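Progress report to the Marnstead Arts Fund: the Trotden celebrity style archive, spring update

Hi all,

Okay, so the last report I sent you was mostly me asking for more time, and I'm happy to say this one has actual news in it! I'm writing this in March with a cold and a very full inbox, so forgive me if I wander a bit.

The big thing first. The fan magazine collection is out of boxes. When you gave us the grant we had a storage unit in Trotden stacked with gossip weeklies, teen pinup magazines, red carpet specials and those skinny hairstyle booklets they used to sell by the checkout, and no real idea of what was in there. We now have 1,719 issues logged, each one with a cover scan, a date, and a list of whoever is on the front. (Some covers have a dozen tiny heads on them. I have gotten weirdly good at telling soap actors apart by their bangs.)

Scanning went slower than I promised you. The Silex scanner we bought with the first payment is great on flat covers and a real pain on anything with a thick glued spine, so we ended up doing the big annuals by hand on the copy stand in the back office. That cost us most of the winter. It's done now, except for 40 issues with water damage that I've set aside until I can get a paper conservator to look at them. I have one quote already and it made me sit down, so I'm getting another.

The website is the part I'm proudest of. You can search by star, by year, and by what I've been calling "the look," so if you want every cover with a feathered haircut or a denim tuxedo, you type that in and off you go. Crimped hair is the most searched term so far, with prom dresses right behind it. I did not see crimped hair coming! The tagging is still patchy for the later years, when every cover has six stories and four insets, and I'd like to go back over those before we tell the press about it.

Rights are still a headache. We have written permission from two of the smaller publishers, a very nice no from a third, and silence from the rest. For now the public site shows covers at a small size only, and anybody who wants to read the inside pages has to come see us. Our lawyer is comfortable with that. I'm a little less comfortable because I get emails every week from people who want to read one particular interview they remember from when they were twelve, and I have to tell them to drive to Trotden.

Then there's the show. "Who Wore It First" opened in the front gallery at the Aquino, and it ran for 50 days, which was longer than planned because the theater next door kept sending people over at intermission. We had 15 pairs of covers up on the wall, each pair showing the same trend on two different stars years apart: platform sneakers, pastel hair, the tiny sunglasses, all of it. People stood there and argued. I loved it. A mother and daughter came in matching velour and had to be talked out of touching the frames.

What didn't work was the audio guide. I spent too long on it and hardly anyone picked it up, so I'd skip it next time and put the money into bigger labels. A few older visitors told me the print was too small, and they were right.

Money, quickly. We're under on travel and over on storage supplies (archival sleeves went up again), and the two just about cancel out. I moved a little from publicity to cover the copy stand lights, which I cleared with your office by phone before I did it. The full spreadsheet is in the shared folder under the same name as last time. We have not touched the final payment. 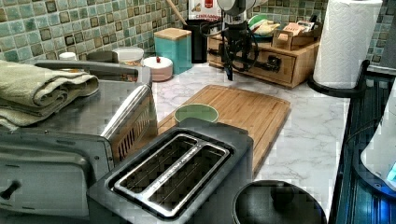

One comment on the website form from Renee asked whether we could put the hairstyle booklets up as their own section, because she cuts hair for a living and her clients keep bringing in photos from those years that she can't find in decent quality anywhere else. She also said our date on the shag haircut booklet is off by a year. I checked and she's right, so it's fixed.

I'd like to do what she asks. The booklets are a small part of the collection, and most came from one publisher that has already said yes to us, so it wouldn't be a huge lift. If you're okay with it, I'd use what's left in the travel line to pay our cataloger for the extra hours. Could you let me know before the end of the month?

Still to do before the final report: finish the later tags, get that second conservation quote, chase the silent publishers one more time, and get the wall panels from the show over to the Marnstead library, which wants them for its lobby this summer. The panels are wrapped and ready to go. I just need a van.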